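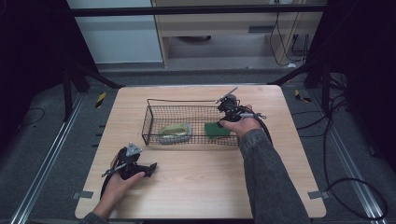
Wire mesh basket with the green scrubbing sponge in it.

Small Flat, Big Questions: the FAQ

I'm Ji-hoon Bang and I write about living in a very small flat in Gandutgate. The same questions keep landing in my inbox, so I've put my answers in one place. Last updated Wednesday, August 7, 2024.

How small is small?

One main room, a shower room you have to enter sideways if you're carrying a towel, and a hall cupboard I'm extremely fond of. The kitchen is along one wall of the main room. Hyun and I have both lived here from the start, and yes, we still like each other!

Where do you keep your clothes?

Under the bed, mostly. We bought a bed with a lift-up base from Zondov and it was the best money we spent on the whole place (it cost 600 pounds, and I grumbled about it for weeks). Winter things go at the foot end, summer things at the head end, and we swap over twice a year. Shoes live in the hall cupboard on a tension rod I wedged in at a slope, heels hooked over the bar.

I do keep a short list of what I own, and if I buy a jumper then a jumper goes. I cheat with socks.

What about cooking smells?

Window open, door to the hall shut, fan on before you start frying and left on while you eat. I also hang the coats in the cupboard before I go anywhere near an onion. If you're doing fish, do it in foil in the oven and take the bag straight out to the bins afterwards.

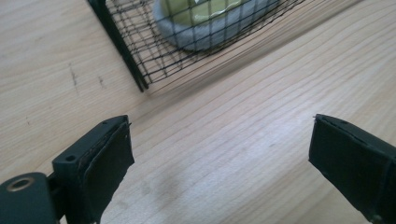 Curtains hold on to smells far more than I expected, so we moved to a roller blind and I wipe it down when I remember. Cushion covers go in the wash with the bedding.

Can you have people round?

You can, but feed them something that sits in one pot. Four is comfortable, five is friendly, and six means somebody is on the bed with a bowl. I used to apologise for it before they'd got their coats off and Hyun told me to stop. People bring wine and sit where they're put.

How do you do laundry with no outside space?

Little and often. We've got an airer that hooks over the shower room door and a small dehumidifier that runs overnight. A full load of towels all at once is asking for trouble, so I do two towels with each wash and spread them through the week. Jeans get hung by the waistband, inside out, pockets pulled through.
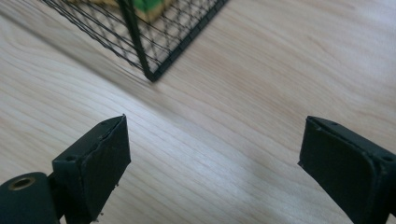
If your flat gets damp in the corners, pull the furniture a hand's width off the outside walls first. I did that before I spent anything on sprays and paint, and our bedroom corner has been fine ever since. Worth telling your landlord too, in writing, with the date on it.

Do you rent storage?

We did, in the first year, at a place called Ciltent. By July I realised we'd paid 200 pounds to look after a broken fan and some university notes. The notes went in the recycling and the fan went to the tip. I kept one box of letters, which is now on top of the kitchen cupboards.

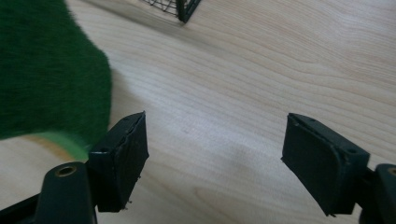
Pale wood with a wavy grain.

Will you look at my floor plan?

I'd love to, but there are 3,000 of you on the mailing list and only one of me! Post it in the comments under the layouts page instead. I read them on Sundays, and the regulars are usually in there before me with better ideas. Please put the measurements on, including which way the doors open.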